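The corner where everything lands

My friend Soo-ah Ahn has a theory that every home has one patch of floor where things go to die. Hers is under the stairs. Mine used to be beside the fridge, and then I bought plants, and it moved to wherever the plants were. I mentioned this in passing at lunch and my editor said, brightly, that it sounded like a feature. So I have spent most of March thinking about litter, bins and leaves, and I've got rather keen on all three.

It starts with the fact that big plants make a corner feel finished. You put down a couple of large white pots, stand back, feel very pleased with yourself and stop looking. After that the corner is a sort of green blur you walk past with a cup of tea. A tissue can lie there for days. So can a sweet wrapper, and a lid from some takeaway cup (why is it always the lid?) can settle in so comfortably that you start to think of it as part of the floor.

Pale floors ought to help, and they do, up to a point. I love a light tile, particularly with a bit of pattern to it, but a crumpled white tissue on beige is very nearly camouflaged from standing height. The red things and the blue things get noticed. The white and grey things need you to crouch.

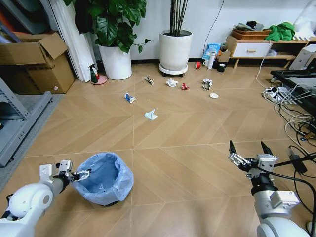 I asked Ji-hoon Gil about all this. He runs a plant shop called Wornum and has been in and out of more people's houses than anyone I know, delivering things too heavy to go on the bus. He says he can tell within a minute how somebody lives by looking behind their biggest pot. He was quite cheerful about it. Mine, he said, was "lived in".

His first bit of advice was wheels. A tall pot full of soil weighs a ridiculous amount, and if you can't shift it you won't clean behind it, and that's that until you move house. Stand it on one of those round bases with little castors underneath and you can roll it out with one hand. I bought one from Cudo after his visit and rolled my pot back and forth across the room for no reason at all – it's lovely, like having a very slow pet. Go for one a bit wider than the pot, and check the castors for hair every so often. You'll be horrified.

His second bit of advice was to leave the bin by the plants. I'd always tucked ours in a cupboard, thinking bins were ugly and ought to be hidden, and of course a bin in a cupboard is a bin you have to make a decision about. A small open one on the floor gets used without anyone thinking. Dead leaves go straight in, and so does whatever was in your pocket.

Then there's the bag question, which divided our office for an entire afternoon. I'm firmly in favour of a liner that's too big, folded well down over the outside. Yes, it looks like a bin wearing a skirt. But a bag that only just reaches the rim slides in the moment you drop anything with a bit of weight, and then you're fishing about in there with two fingers. I got 200 pale blue ones in a box last summer and I'm still working through them. Soo-ah says mine look like hospital supplies. Hers are scented, so I don't think she's in a position to comment. 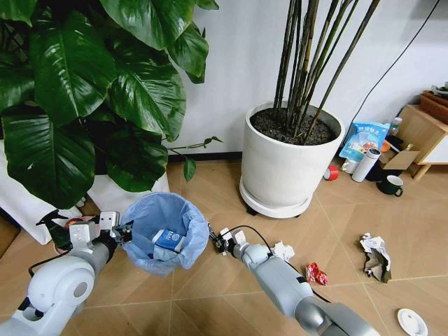
Cartons are my other weakness. They take up the whole of a small bin if you put them in as they are, so squash them first, or put them in the recycling if your council takes them (ours does, though it took me 5 phone calls to find out). Lids I keep apart as well, in an old biscuit tin, until there are enough to bother with.

The order I've settled on, after far too much trial and error, is to start at the wall and come forwards. I used to begin with whatever was nearest my feet and then kneel on the rest. Now I roll out the pot, get the skirting board and the bits that have blown up against it, put the pot back and work towards the bin. Trailing stems get lifted out of the way, gently, because I have snapped one and I still feel bad about it. Any cables get a wipe while I'm down there. Up to seven minutes, the whole thing, and that includes stopping to admire the leaves.

The leaves deserve it, too. Broad glossy ones show dust terribly, and a damp cloth once a fortnight makes them look as though you've bought a new plant. Ji-hoon supports each leaf from underneath with his palm, which I'd never thought of doing. I was going at mine like a car windscreen.

I went back to Soo-ah's at the end of the month to inspect the stairs. She had put a bin there, a small one, with a scented bag. It had a glove in it, and two receipts, and she wanted me to know the glove was a mistake and she'd be taking it out again.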